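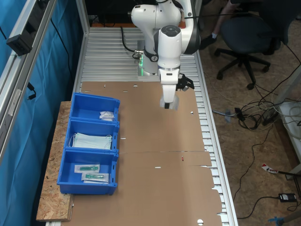
What is the Storum course about?
It is an evening course on Hollywood films of the thirties and forties, and on how to watch them with more attention. We see one film every week and talk about it afterwards. The course lasts 12 weeks and it takes place in the small room of the Storum cinema in Demordale. It started as a series of talks, and some older members still call it "the talks".

Who teaches it?
My name is Intan Lubis and I teach all of the sessions. I wrote my thesis on lighting in studio melodramas, and after that I wrote programme notes for the Storum for many years. English is my third language, so in class I sometimes stop to look for a word. The students are used to it and they help me.

Do I have to know a lot about old films?
No. In every group there are people who have seen hundreds of black and white films and people who have seen only two or three. The second group often asks the better questions. If you want to prepare a little, watch any crime film from the forties and write down where the light comes from in three scenes. It is enough.

Which films will we see?
The full list is given to enrolled students before the first evening. I change it every year, as some prints and licences are not available when we need them. There is always one musical, one western, one comedy with very fast talking, and at least two films that most critics of the time did not like. We do not show the most famous titles. You can find them easily at home, and I mention them often in the talks.

Is it a course about great directors?
Partly. Many people come with the idea that a film has one author and that this author is the director. For the studio period this is difficult. A director under contract could finish a pirate film in one month and begin a hospital drama in the next, with a script he had not chosen and with actors who were simply free that week. The editor often worked after he had left.
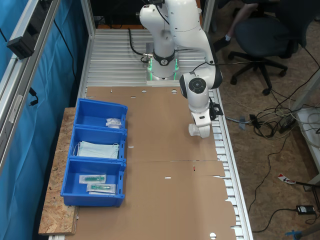

For this reason we spend four evenings on other people: the camera department, the costume workshop, the composers, and the producers who sent long notes to everybody. Then we come back to the directors and ask what is left. Some students decide that the director was only one worker among many. Others leave with a stronger belief in him than before. I don't try to decide this question for the group, although you will probably guess my opinion by the fifth week.

How long is one evening?
We begin at seven. I speak for 30 minutes, then we watch the film, then there is a short break with tea, and then we discuss. With a long film we finish late – please check your last bus. If you must leave before the discussion, just go quietly, you do not need to explain.

Are the films shown from real film or from a digital copy?
Mostly from digital copies. The Storum still has a working 16mm projector and we use it for one or two titles in each course. The picture is softer and you hear the machine a little. I like this sound, but if it disturbs you, sit on the left side, near the screen.

Do the films have subtitles?
We choose copies with English subtitles whenever they exist. For older comedies they are a great help also for native speakers, because the jokes come quickly and the sound is not always clean. When a copy has no subtitles I write it on the weekly sheet.

What should I read?
There is a reader of short texts, made for the course and printed by Kwok, the copy shop across from the cinema. It has 300 pages, which looks like a lot, but half of them are old reviews, studio letters and posters. For each week I mark one text as necessary. All the others are for people who enjoy them.

Please do not buy the reader from the year before. The page numbers are different, and the chapter on censorship was completely rewritten in February. I was not happy with the old version. It repeated the usual story that the rules came in one day and after this all the films became polite.
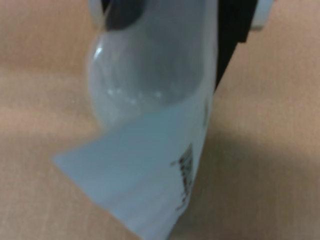
The new chapter follows three scripts through their different versions, so that you can see which lines were taken out, which came back in another form, and which stayed in by somebody's mistake. We read parts of it aloud in the third week. Bring the reader with you on that evening, even if you leave it at home on all the others.

Do I get a certificate?
You can ask for a letter which says that you attended. There is no exam and there are no marks. Students of Butirmont College can count the course as an optional module, but then they have to write an essay on one film, and they should speak to their own office about the deadline.

Can I join after the course has started?
Until the second week, yes. After this it becomes hard, as we often compare a new film with the one from the week before.

Can I bring a friend for one evening?
Yes, if there is a free seat. Send a message the day before. Your friend pays the normal cinema price at the desk.

What happens if I miss a week?
I send a page of notes to everybody after each session. I cannot send you the film itself. Many of the titles can be borrowed from the Demordale library, and the notes say which ones.

How do I enrol?
At the cinema desk or with the form on the Storum website. Places are given in the order in which the forms arrive. If the group is full we put you on a waiting list – people do change their plans, so it is worth being on it.

Last updated: 22/04/2025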